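Thursday, July 26, 2018
by Noreen Ó Ceallaigh

My wrists are sore tonight, and happily so! I spent the whole afternoon steering the arm by remote control, over and over, so that it can learn the reach from me. Lodhi says I hold my breath every time the fingers get close, and I'm afraid he's right – I did the same when I was learning to drive.
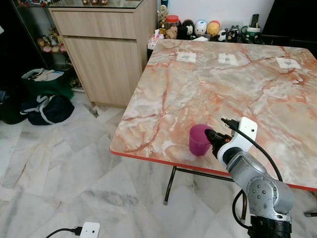
Teaching by remote is a slower business than I pictured back in February, when I thought I'd show it a thing once and go make tea. I did 45 tries today and kept 10, and I'm fonder of those 10 than I can sensibly explain. The magenta cup is my favorite thing to practice on, such a cheerful color against that swirly pink-and-white tabletop, and I like bringing the gripper in from the side, nice and low and unhurried (when I rush, I wobble, and then I've taught it to wobble too). Tomorrow I want to try coming down from above, if Lodhi will let me have the controls before lunch.

Write to Noreen | © 2018 Noreen Ó Ceallaigh | Back to top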